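Storage bench notebook, March

Picked up the desktop tower from the intake shelf this morning. It is one of the batch that came back from the Jirkport office, and the ticket says only "slow to start, sometimes does not start." Fiachra had it for a while before me and left a sticky note on the lid: memory reseated, no change, look at drives. So drives.

Side panel off. A fair amount of dust along the bottom, blown out at the back door before bringing it to the bench. The cabling in these is all slack and no plan. The power leads from the supply cross over the board on their way to the drive end, and with the panel on they get pushed down against whatever is under them. I would like to know who decided on the lengths.

Numbers from the diagnostic run, before anything was moved:

Drive passes the short test
Long test stops partway, same place both times
Reallocated sectors: 1,135
Start failures logged by the office: 6

That count is high enough that I would not send the drive back out whatever else we find. Asuka says she has seen drives go on for a year with worse, and she may be right, but it isn't going back to accounts with that on it.

Caddies: these are the blue plastic kind that grip the drive at the sides, no tools needed. Squeeze, pull straight, don't twist. The connectors need to come off first and the data plug is the one that sticks. Hold the plug body, leave the cable alone. Chia-jung broke the tab off one last month and we have been short a data cable since.

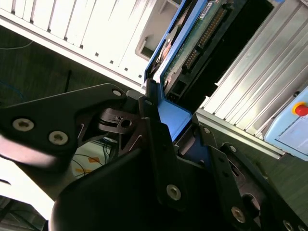
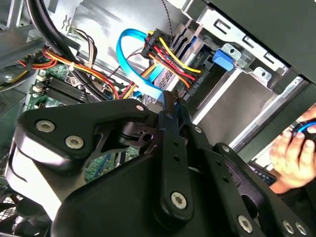 Flarkby workshop, March

Continuing after lunch. The caddy goes back in with the same light push all the way. If it needs more than that, it is on a slant -- take it out and start over. The sides of the caddy spread a little when a drive is in it, so an empty one is a bad guide to how the fit will feel. I had been checking the bays with an empty caddy and calling them good, which I will stop doing.

On the cables. The blue data cable is a flat one and wants to keep whatever bend it was packed with. Give it one wide curve and leave it. Elsie folds hers tight and ties them, and it does look better, but two of the three machines we had back over the winter with drive dropouts were folded like that. Not proof of anything. I am leaving mine loose until somebody shows me otherwise.

The power connector is a different matter. The red, yellow and black wires are stiff and they pull on the plug if the bundle is tied too close to it. I now put the tie well back from the drive so that the last stretch can move. On this machine I also want to try the spare lead from the supply, as an intermittent start could as easily be a poor power contact as the drive itself. One change at a time, though. Replacement drive first, then run it overnight, then the lead.

Replacement came out of the Firnska box. Those are pulls, tested by Bleddyn, with nearly 2,000 hours on the one I took. Wrote the hours on the label in pencil. Please everybody do this, the marker comes off on your hands.

Left to do:

Clone what can be read from the old drive, starting from the end and working back
Restart test, cold, first thing tomorrow before the heating comes on
Swap power lead if it fails again
Order data cables (Seol had them in packs of ten, check the length)
Old drive to the wipe pile with the ticket taped on, and the caddy kept back

The caddies are worth keeping. We have 2 spare in the drawer and no good source for more. If you find one in the scrap bin, put it in the drawer.

Clone running at 4:40. Slow, but moving. Left the side panel leaning against the bench leg, screws in the lid of the coffee jar.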